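Skoteck handheld gripper kit: what you get for a 17 day hire

Posted 8/12/22

Print this post | E-mail this post

A few readers asked for more on the Skoteck hire kit after I mentioned it in March, so I've written up my notes. I paid the normal rate through Jadham, who handle the bookings and the freight. Hadiza Obi looked after mine and answered e-mails the same day.

The kit is a set of handheld grippers with cameras, a charging dock, a hard case and a licence for the sorting software, which is called Porkell. You pick things up by hand using the gripper, the camera records it, and Porkell turns the recordings into something you can train an arm on. You don't need to own the arm yet. That was the attraction for me, as I'm still saving for one.
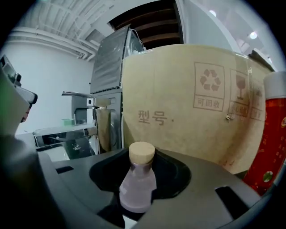
The grippers come in a dark grey finish and a light grey one, and I used both. Grip strength is fine for household things. Glass is what I'd suggest people try early on, and small frosted bottles with a cork stopper, like the pale lavender-pink one, make a good test piece. They narrow at the neck and then slope out, so you have to decide where you're going to hold them before you close the fingers. I went for the body most of the time. The neck works too but takes a steadier wrist.

Weight is the main complaint. The first hour is easy and the second is not. Reiko Matsuda has smaller hands than I do and found the trigger a long reach, and she ended up working in shorter stints. Skoteck sell a short-reach trigger for 8 dollars. It should be in the case to begin with.

The wide lens takes some getting used to when you review the footage. Straight edges bend, and you see a lot more of the room than you'd expect. Tidy up first if that sort of thing bothers you. Porkell can blur faces, and I left that setting switched on the whole time.
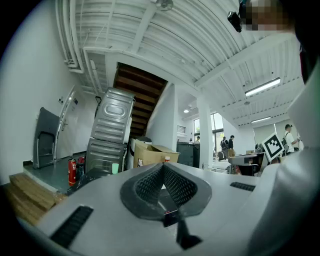 Setup was quicker than the manual suggests. The printed markers have to be somewhere the camera can see them, and the manual is vague on how high. I e-mailed support and Eliécer Castaño sent back a one-page sheet that explained it properly. Ask for the sheet when you book.

Batteries are good for 4 hours by the spec and I have no quarrel with that. The dock has a very bright blue light on it, so put some tape over it if you charge overnight in the room you sleep in.

Porkell itself is plain but it works. I uploaded 200 clips and it rejected a fair few for being too dark at the start. There's no way to trim a clip and resubmit it, you just have to record it again. Sheyla Llanos at Skoteck told me trimming is planned but wouldn't give a date.

I also looked at the Cuadros kit. It's cheaper and lighter, but you have to buy it outright and the software is a separate subscription. If you're going to be recording all year it's probably the better deal. For a couple of weeks I'd hire the Skoteck again, with the short trigger, and book the freight pickup a day later than Jadham suggest.

Contact | Copyright Uyên Lã | Back to top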